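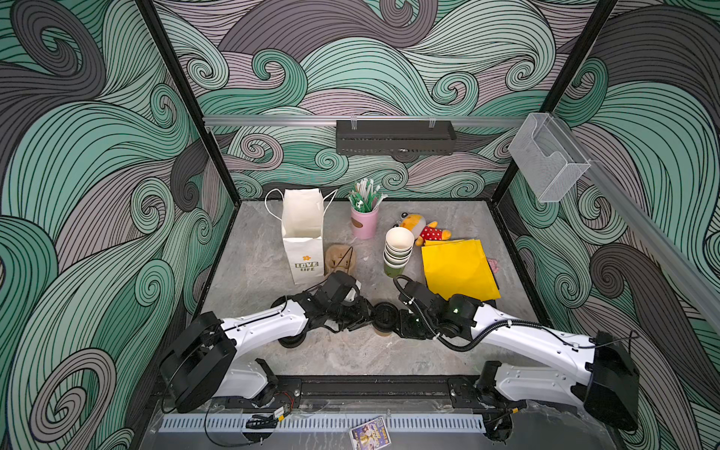 I'd been wanting to talk to someone who prints wallpaper by hand ever since I papered my own downstairs loo (badly, and we're still not speaking of the corner behind the door). So when the woman who runs Trenier said I could come over one afternoon in July, I was on the train before she could change her mind!

She made tea and got straight into it. "People come in asking for beige," she told me. "Then they see the swirly ones and they're here for two hours."

She started out mixing colours at Kaditz, a much bigger firm, and stayed until it moved. Her first solo order was 30 rolls for a guest house, and she got the repeat wrong on every one. "I cried, had a sandwich, and did them again."

These days she has 103 patterns on the books, though she reckons only a dozen or so really sell. I asked about small rooms, thinking of my loo, and she practically leapt out of her chair. "Go big! Tiny prints in tiny rooms look like a rash."

And the paste? She swears by the ready-mixed tubs and won't hear a word against them. "Life's short. Buy two, though, you always run out at the chimney breast."

Next up is a range of borders, which I did not see coming.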